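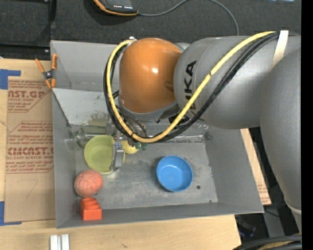 Posted by Kátia Lacerda to Skoltley Home Help, 7/22/22

Best way to clean a big gray metal bin (and stop glass from rolling around in it)?

Hi all, hoping somebody has dealt with one of these! I have a large gray metal bin, the kind with sloped walls that flare out at the top, and I'd like to get the inside looking decent again. The floor of it is dusty and scuffed and there are faint stains I can't place. Could be old drips, could be rust just getting started. There are also a couple of small dark holes in the bottom. I haven't decided if I like them or hate them.

It's the catch-all for odds and ends. There's a clear glass bottle lying on its side up along one wall, and a pale lime-green bowl (the one with the rings inside, I love that bowl), and a little yellow round thing next to it. I know the bottle is an accident waiting to happen. Every time I bump the bin I hear glass on metal and my shoulders go up to my ears.

So far I've tried dish soap and a sponge on one small patch, and the dust came off but the stain didn't budge. I bought a bottle of Clindetti metal cleaner in February and never opened it, because the label says to test it somewhere hidden and there's no hidden spot on the inside of a bin! I don't know if the gray is paint or just the metal.

What I want to know is what to clean it with, whether to plug those holes, and what to put in the bottom so the glass stops clanking. I'd like to keep using it. A new one this size was $74 at the store near me and I'm too cheap for that.

Thanks!! Kátia

Thaís Cavalcanti

Hi Kátia! I have two bins like this in my garage and I went through the whole thing last year, so let me save you a little scrubbing.

Take everything out first and do it dry. I know you want to get in there with the sponge, but dust plus water makes a gray paste that settles right into the scuffs, and then you're chasing it all afternoon. Use a vacuum with the brush end, or a hand broom if that's what you've got. Sloped walls are nice for this, everything slides down to the middle by itself.

After that I'd go warm water and a squirt of dish soap, a soft brush, rinse, and dry it right away with an old towel. Get into the corners where the walls meet the floor - that's where mine started to rust.

For the stains, make a paste of baking soda and water, smear it on, leave it 8 minutes or so and rub gently. If the spot is orange and rough when you run a finger over it, you've got rust and you'll want a fine nylon pad. If it's smooth and only a bit darker than the rest, it may be there for good and I'd let it go. Two of mine never came out and I quit seeing them after a week.

To find out if it's painted, look very closely at one of the scuffs. If you see a different color or a little edge down in the scratch, that's paint, and I'd leave the Clindetti closed. If it's the same gray all the way down, try a dab on the outside near the bottom where you won't care.

Leave the holes alone if they go all the way through! Mine do and I'm glad, water drains out when I rinse. Just check them for sharp edges with a gloved finger.

And please put something under that bottle. I cut a piece of ribbed rubber shelf liner (mine is Paiva, whatever you find is fine) and laid it across the floor of the bin. Five minutes with scissors. I also ran a strip a little way up the wall, and if your bottle likes to sit along the side you'll want that too. The bowl can just sit on the liner. If it's ceramic, keep it well away from the bottle.

Isetti

just use vinegar. works on everything

Kátia Lacerda

Thank you Thaís! I looked at the scuffs with a flashlight and it's the same gray all the way down as far as I can tell, so I'll try the dab on the outside. Shelf liner is on my list. I think I'll find the bottle a home on a real shelf and keep the bowl where it is.

Isetti, did you rinse after the vinegar, or leave it on? I'm a little nervous about it on bare metal.

Thaís Cavalcanti

Jumping in on the vinegar - if you do it, dilute it, wipe it on, and rinse it off well. I left some on a metal tray once for over 8 hours (forgot about it overnight, my fault) and it came up with a dull patch I still have. Dry it right after the rinse, same as with the soap. I'd try the baking soda paste first.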